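Chapter 4
Waste and Floor Care in Shared Buildings

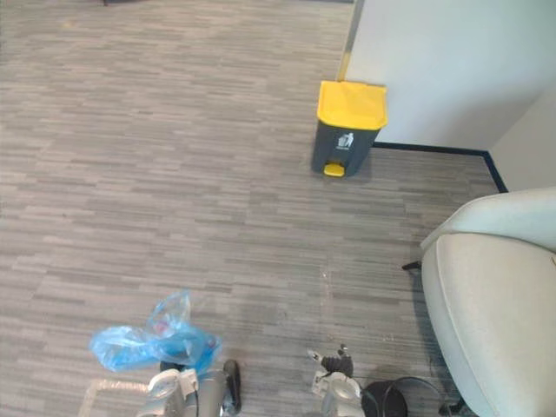
Figure 4.1 A pedal bin with a yellow lid, placed near the wall on a carpeted floor.

Shabnam Qureshi took over the cleaning schedule at the Lesgate offices in July. The building had plenty of bins, but most of the litter picked up each evening came from the floor. She spent a Saturday walking the halls with a floor plan and marked where each bin stood and where people stopped to eat, talk, or wait. The two sets of marks rarely matched.

Before the next work week she moved 12 bins. Most went only a short distance, from the middle of a long wall to a corner or a doorway. She bought no new ones.

This chapter deals with choices of that kind. The first section covers types of bins – open, swing-top, and pedal – and the sort of waste each one suits. A pedal bin lets a person lift the lid without touching it, and the lid closes again when the foot comes off. The second section looks at placement and at lid color, which many buildings use to sort waste. Check the local color code before ordering, as it varies from place to place.

The last section turns to the floor itself. Carpet tiles are common in offices, and a stained tile can often be lifted and replaced on its own. You will learn how to vacuum along a wall and how to plan a 15-minute evening round.

Key terms: pedal bin, liner, baseboard, carpet tile, seam, evening round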